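About Bimside Records

Bimside is a small independent record label and music school under one roof in Netdale. We put out albums by songwriters, choirs, brass players and the occasional person with a laptop and a very good ear, and we teach people of all ages to write and record their own songs. Some of our students end up on the label. Most don't, and they keep coming back on Thursday-night energy alone, whatever night it happens to be!

The label came first. It began with a four-track machine, a borrowed upright piano and a run of 40 cassettes, every one of them dubbed in real time in a kitchen. Those cassettes went to friends, to the community radio station and to one very patient record shop, and when they were gone people asked for more. So we made more. We have released folk, dub, chamber pop, a double album of lullabies and a live set recorded in a wool shed with rain on the roof (you can hear it all through side two, and we love it).

The school grew out of the label's open rehearsals. People would wander in, listen for a while and ask how a bridge works or why the bass sounded so round. We started answering properly, with a whiteboard and a kettle, and by the following February there was a timetable.

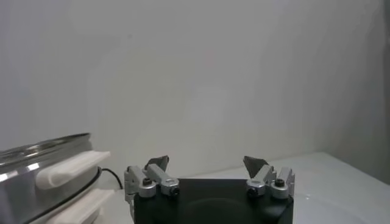 Between sessions at Bimside.

Our home is the old Rawashdeh building, which sold fabric for decades before it sold anything to do with music. The thick walls and the long upstairs room suited us straight away. The main studio is on the ground floor, with a live room big enough for a ten-piece band if the drummer is friendly about elbow space. Upstairs you'll find the teaching rooms, the listening library and a practice room that students can book by the hour. The library holds 3951 records, nearly all donated, and members are welcome to pull anything off the shelf and put it on.

Our songwriting course is still the heart of the place. Each group writes together for ten weeks, swaps half-finished verses, argues about choruses and then records one song each with our house engineers. You don't need to read music. You don't need to sing in tune either, though a fair few people find they're better at it than they thought. We also run classes in home recording, harmony singing, arranging for strings and an introduction to mixing that fills up very fast.

Flandalico is our compilation series, and it's probably how you've heard of us if you live outside Netdale. Every volume brings together new songs from students and label artists, side by side and in no particular order of fame. The first was pressed in an edition of 900 on grass-green vinyl. We colour-match each sleeve to the record inside, a habit that drives our printer up the wall.

We're always keen to hear new music. Send us two or three songs, finished or rough, and tell us a bit about how you made them. We listen to everything, usually over lunch, and we write back to everyone, although it can take us a few weeks when a release is on the way.

The front door is open whenever the studio light is off. Come in, have a cuppa and ask what's playing.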